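List: trislow-builders
Subject: Re: [trislow-builders] Tam arm, pushing down vs. gripping
Date: 17 Feb 2020

Going back to the question from last week, which I said I would answer once I had the counter set up again. Quoting the relevant part so it's all in one place:

> Has anyone on here got a Tam arm to press a lever down without
> stalling the shoulder? Mine grips fine. It will pick a block off
> the bench and put it in a slot all day long. But as soon as I ask
> it to push straight down on anything with a spring in it, the
> shoulder joint gives up and the arm goes limp. I'm on the stock
> Cinik driver board with the current limit wherever it was when it
> came out of the bag. Also wondering if people practice on real
> kitchen stuff or make a mock-up first. I made a slot out of scrap
> pine and I'm not sure it's teaching me anything.

Driver board first. The limit on mine was set low too. I turned up the shoulder channel one step at a time and stopped as soon as the arm could hold a one-pound bag of rice at full reach without sagging. Leave the elbow and wrist alone. If you raise all of them together the wrist motor gets hot and you will be reprinting the bracket, which I have done twice.

The other half of it is where the base sits. If the arm is stretched out when it pushes, the shoulder does all the work. I moved the base closer so the elbow is bent and the gripper comes down nearly vertical. That helped more than the current did. Before the move I was getting a stall on most tries. After it, I ran 70 presses on the lever with 8 stalls, and most of those were me starting from a bad pose.

On real stuff vs. mock-ups, I had a pine slot as well and gave up on it. The slot in a real toaster is a different width, the metal is shiny, and there are other things nearby that the arm has to stay clear of. So now I work on the kitchen counter with the toaster unplugged and a wooden block for the bread. I don't clear the counter off either. My planner needs to cope with a normal amount of clutter or it isn't much use to me. 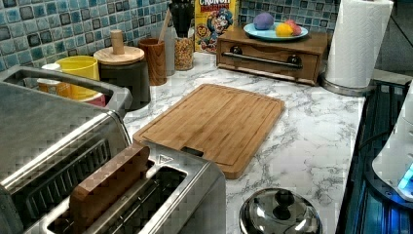
Block in the toaster slot, cutting board left out as the drop area.

The block is a piece of brown wood I cut down until it went into the slot without rubbing. Bread would be more honest but it crumbs up the gripper pads and no two slices are the same. I want the same object every time until the rest works.

The three balls of modeling dough on the blue plate are for grip force. Close on one, open, look at the dent. It's a cheap way to find out how hard you are squeezing when you have no force sensor. I use a different color for each setting so I don't mix them up. Roll them smooth again between runs or the old dent throws you off.

Two things that still give me trouble:

Shiny metal. The toaster and the pot lid both throw reflections, and my depth readings go bad around them. I get holes in the cloud right where the slot edge should be. For now I find the slot by taking a fixed offset from the toaster's corner, and that works until somebody bumps the toaster. If anyone has a better method I'd like to hear it. I've thought about painter's tape along the edge but haven't tried it.

Drawers. The low wooden drawer box at the back has a long bar handle, and I thought that would be the easy job. The arm gets its fingers around the bar fine. Pulling is the problem — the path has to be very straight or the drawer racks and sticks. I slowed the pull way down and it got better, but I wouldn't call it working.

Logging, for anyone who asked off list: I save joint angles and motor current for every try, good or bad. I have 1,152 tries saved going back to September, and the logs are plain CSV. The column names changed partway through, so read the notes file before you plot anything. I can put the whole set in the Mindosden shared folder if there's room. I think we were close to the limit there last time I looked.

To the original poster: what's your base clamped to? Mine was on a folding table for the first couple of months and the table was flexing every time the arm pushed. I blamed the motors for it. If you can see the clamp move at all during a press, fix that before you touch the current.

I'll post the shoulder settings as a separate message when I've copied them off the other laptop. They're for the 11-tooth pulley, so if you have the newer one they won't carry over directly.

--
trislow-builders mailing list
To unsubscribe, send a blank message with "unsubscribe" in the subject line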